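Line rating bench, notebook entry
April, started 8:40 am

Back on the loop after the break, and what a pleasure to walk in and find the current transformer hire has been extended (thank you Sombat, I owe you a coffee and probably a cake as well). For anyone picking this up cold: we are trying to find out whether the Dutent clip-on conductor sensors read temperature well enough to be used for a dynamic rating on the Luik to Lokuvstead line. The static rating on that line is very cautious, as it should be, but there are plenty of cool windy evenings when the wind farm could be pushing more through it, and Brilbridge would like to know how much more before anyone spends money on restringing.

The loop is a length of the same aluminium conductor, strung across the bench room at chest height, with the transformer driving it at 50 Hz. We have fine-wire thermocouples under the outer strands as our reference, and the Dutent units clamped over the top. I re-terminated the far joint first thing. It had been running warmer than the rest last time and I was never happy with it, and now that I've had it apart I can say I was right to grumble! The compression sleeve was a size too generous. 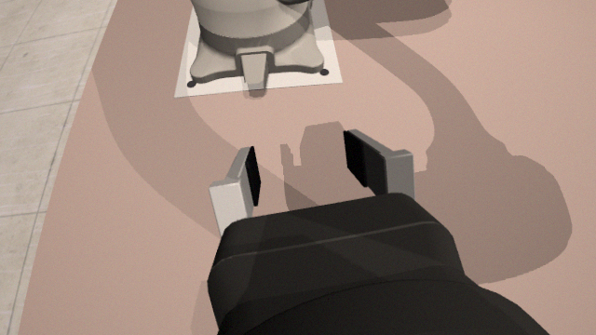

Morning run, still air

Fans off, door shut, sign on the door. I brought the current up in 60 A steps and let everything settle before writing anything down, which makes for a slow morning but you do get through your emails. The sensors followed the thermocouples nicely at the bottom end. Higher up they started to read low, and the gap grew with each step. At 391 A I stopped stepping and simply held it there through morning tea to see if it was a lag that would close up with a bit of patience. It didn't close up. Unit two was the worst of them and unit one hardly drifted at all.

My first thought was the clamps. Unit one was fitted by Jaanus, who has hands like a bench vice, and I fitted the other two. So we swapped them round: Jaanus Baranauskienė refitted unit two with the torque driver, to the figure in the handling sheet, and I did unit one the same way. Same hold, same current. Unit two came a good way up towards the reference and unit one stayed where it was. So a fair share of the error is me, and I've written "USE THE TORQUE DRIVER" on the lid of the sensor case in paint pen.

To do from this one:
Order the right compression sleeves, and a spare bag.
Ask Dutent whether the clamp torque assumes greased or bare conductor.
Move the number three thermocouple away from the support, where I suspect it's losing heat into the bracket. 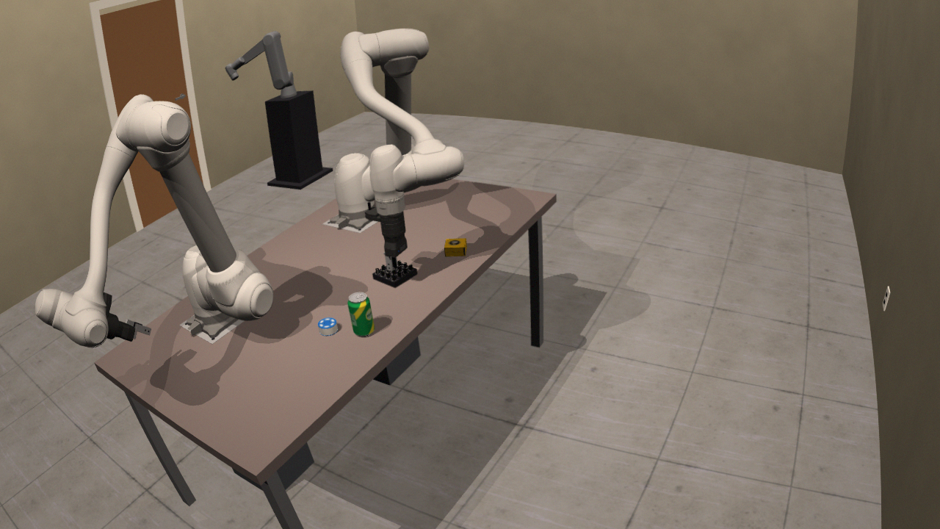
After lunch, with the fan

Box fan at one end, anemometer hung from the string line at conductor height. I'd like to be clear for whoever reads this in six months that it's a very rough sort of wind. It swirls, it comes off the roller door and back again, and the anemometer wanders about all over the place. What I was after was only whether the sensor housing shelters the piece of conductor it's sitting on, and so reads warm in a breeze. That would be the opposite error to the morning's, and if the two cancelled on a mild day we might fool ourselves into thinking all was well.

It does shelter it, a little. I could see it on the two thermocouples either side of unit one, both of them dropping faster than the one beneath when the fan came on. Sombat Jaidee had the good idea of turning the fan to blow along the conductor instead of across it,
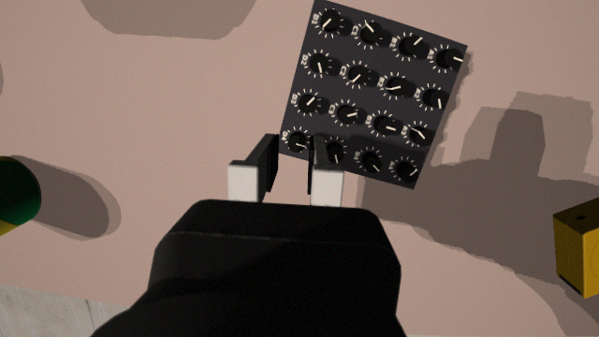

and the difference shrank to the point where I wouldn't care to put a number on it. Along the conductor you get much less cooling anyway, so that fits. He's going to draw up a slimmer bracket to see whether we can get the housing to sit off to the side a bit, though I've warned him that anything we add has to survive being fitted from a bucket by somebody in thick gloves.

Had a call from the Brilbridge planning people at 2:15. They've settled on the span for the field trial: 213 m between structures, over the creek flat on the Lokuvstead side. I'm pleased with that one. It's open to the westerly, the ute can get in even when the paddocks are soft, and the ground clearance was surveyed only recently so we'll have something decent to compare sag against. They also sent a question through, which I'll copy in with my reply so it doesn't get lost in my inbox like the last one.

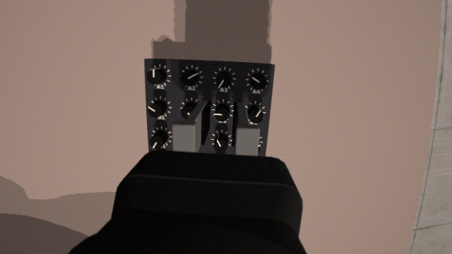 Can one sensor on that span stand in for the whole line?
One sensor gives the conductor temperature at one point, and the rating has to suit the hottest or lowest span on the line, which is likely to be the sheltered stretch behind the ridge near Luik. We would want a second unit there before using the readings to set a limit.

They took that well, and have gone off to see about an outage window for fitting the second one.

Shut the loop down at 4:30, left the logger running so we get the cooling curve overnight. Please don't move the fan, I've taped its feet. Jaanus has the key to the transformer cage. Next time I want to repeat the still-air hold with all three clamps torqued and the new sleeve in, before we touch the bracket.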